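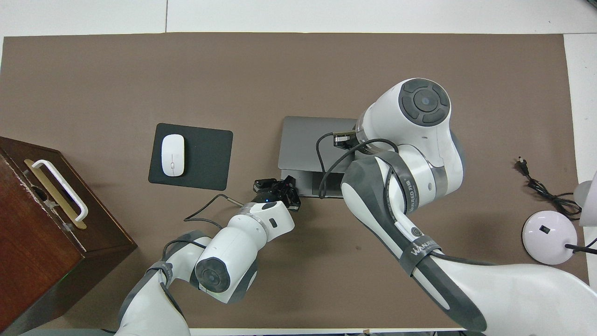

Chapter 5
Where Does the Time Go? Keeping Track of Your Own Work

I kept my first time log by accident. I was working the front desk at a small translation office called Brondeo, and the boss wanted to know why the phone bill was so high. So I wrote down every call. By the end of the week I had four pages of scribbles, and the phone bill was the least interesting thing in them. I'd spent most of Tuesday hunting for one signed form!

This chapter is all about that kind of record. We'll get to schedules and deadlines in Chapter 6, and I know some of you would love to skip ahead (my students always do), but please don't. A schedule built on guesses is going to fall apart by lunch, and we are terrible guessers when it comes to our own days. Ask a friend how long it takes to answer the morning's email. Then sit with them while they do it, if they'll let you.

What you'll need

A pen and a notebook, or a plain text file, whichever you'll keep open. I've tried the fancy apps and I end up playing with the colors. Give each entry a start time, a stop time and a few words on what you did. "Work" is no good as an entry. "Fixed the Gowda invoice" is fine. "Looked for the Gowda invoice" is even better, if looking is what you did, and you'll be glad later that you kept the two apart.

Log for 3 days before you change anything. You'll want to start fixing things on the first afternoon, and I get it, but then you'll never know what your normal week looked like.

A first look at a real log

Nives Gatti runs the order desk at Jekusov, a company that sells replacement parts for sewing machines, and she let me use her log for this book. Over one month she recorded 2410 minutes of desk work, meaning everything except meetings and the time she spent in the stockroom. I asked her beforehand what took up the most time and she said typing in orders, no question.

Then we added it up. Orders came first, just as she'd said. But 200 of those minutes had gone to walking over to the Nernetti catalog shelf to check part numbers, which she hadn't thought of as a task at all. Divide it out and you get a bit more than eight percent of her desk time. She had me do the division twice.

We'll come back to her log in Section 5.2, where you'll sort the entries into groups, and again in 5.4, when she moves the catalog and we see what that did to the numbers (less than I'd hoped, more than she expected).

Words to know

Entry: one line in your log, with a start and a stop.
Switch: the moment you leave one task for another, whether you meant to or not.
Hidden task: work you do regularly but wouldn't put on a list of your duties.

Before you read on

Write down your guess for tomorrow, hour by hour, from 9 a.m. until you stop. Fold the page and tuck it in the back of the book. Don't peek at it until you've finished Section 5.1, and if tomorrow is Saturday, wait for a workday.

14 shares | 6 comments

Related
Chapter 4: Paper, Files and Piles
Chapter 6: Schedules That Bend
Blank log sheets for Chapter 5
Answers to the Chapter 4 exercises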